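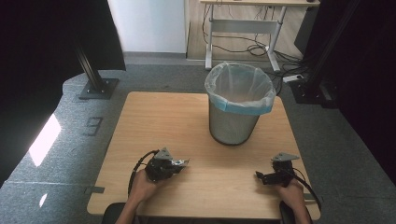
Papierkorb aus Metallgeflecht mit eingelegtem Beutel, TOP 3

Protokoll der Hausversammlung Bürogemeinschaft Wedau
Sitzung im April, Beginn 17.30 Uhr, Besprechungsraum 1. OG
Leitung: Rüdiger Haberkorn
Protokoll: Chiharu Shimada
Anwesend: 7 Mietparteien, entschuldigt: Büro Posberg

TOP 1 Protokoll der letzten Sitzung
Das Protokoll wird ohne Änderungen genehmigt. Die Nachfrage zum Fahrradkeller wird unter TOP 5 behandelt.

TOP 2 Reinigungsvertrag
Der Vertrag mit der Firma Jalali läuft im Sommer aus. Herr Haberkorn hat ein Vergleichsangebot von Deltumeo eingeholt. Jalali verlangt künftig 1000 Euro im Monat, Deltumeo 700 Euro, allerdings ohne Treppenhaus und ohne Glasreinigung. Mehrere Anwesende sind mit der jetzigen Reinigung zufrieden, bemängelt werden nur die Teeküchen. Frau Shimada bittet Deltumeo um ein Angebot mit gleichem Umfang. Entscheidung in der nächsten Sitzung.

TOP 3 Abfalltrennung
In den Büros landen weiterhin Papier und Restmüll zusammen. Die Entsorgungskosten lagen im vergangenen Jahr bei mehr als 2000 Euro. Beschlossen wird:
Restmüll kommt nur noch in Körbe mit Beutel. Papier wird ohne Beutel gesammelt und von den Mietern selbst in die blaue Tonne gebracht. Kaffeesatz und Speisereste gehören in den Eimer in der Teeküche -- auch am Freitag, wenn nicht mehr gereinigt wird.
Abstimmung: einstimmig bei einer Enthaltung.

TOP 4 Heizung im Erdgeschoss
Zwei Räume zur Hofseite werden morgens nicht warm. Der Installateur hat die Ventile geprüft und empfiehlt einen hydraulischen Abgleich. Herr Haberkorn klärt mit dem Vermieter, wer die Kosten trägt.

TOP 5 Verschiedenes
Fahrradkeller: Räder ohne Namensschild werden nach vierwöchigem Aushang entfernt.
Klingelschilder: Änderungen bitte schriftlich an Frau Shimada.
Das Büro Posberg hat vorab um einen zweiten Briefkasten gebeten. Keine Einwände, Montage auf eigene Kosten.

Ende der Sitzung: 18.50 Uhr
Für das Protokoll: Ch. Shimada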